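Purngate Community Board > Local Issues > Municipal ID card, who is this for?

kranjbar
The council votes on the city ID in June and I keep seeing the flyer that says it will "open every door." Which doors? I read the draft twice. It lists the library, the rec center, and city offices. The bank on Tirnavero Street isn't in it. The pharmacy isn't in it. My mother has no state ID right now and she can already walk into the library.

dot_in_purngate
It also says police will accept it for identifying yourself on a minor citation. For some people that is the difference between a ticket and a ride downtown. I wouldn't wave that off.

kranjbar
It says police "may" accept it. Read section four again. May is a word you put in when you don't want to promise anything.

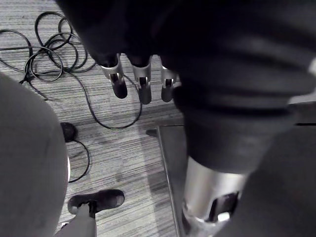

And the fee is $30. For a family of five that's a grocery run, for a card that maybe gets you a library book. If they were serious they would waive it the first year, the way Festgate did.

oldmill77
Festgate waived it and then ran out of money for the program by spring. They issued 900 cards and stopped taking appointments. Not a model I'd copy.

dot_in_purngate
They stopped because they budgeted for fewer people than showed up. To me that says people wanted the card.

oldmill77
Or it says free stuff is popular. How many of those 900 ever got used? I asked at the meeting and got a shrug.

zulu_street_ray
I live over on Zulu and half my building would sign up. Landlords ask for a photo ID just to hand over a mailbox key. Would they have to take this one?

kranjbar
Draft says nothing about landlords. That's my whole problem with it.

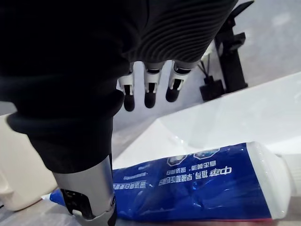

What bothers me more is the records. They want to keep copies of your lease or utility bill for 30 days. Kept where? Who can ask for them? I emailed the clerk with that question and got the flyer back as an attachment.

dot_in_purngate
OK, that one I agree with. They should look at the papers and hand them back. But I'd rather fix the draft than kill it.

oldmill77
The petition has 2000 signatures and I doubt most of them read section four.

dot_in_purngate
Did you read the petition? It asks for the fee waiver and the records change. Both things Kianoush is complaining about.

kranjbar
I read it. I didn't sign – it asks the council to "consider" them. Same trick as "may."

zulu_street_ray
So is anyone going to bring up the landlord thing or do I have to? Comment period opens at 6:30 and I work until 6.

kranjbar
I'll be there. Post your wording and I'll read it out, no promises they listen.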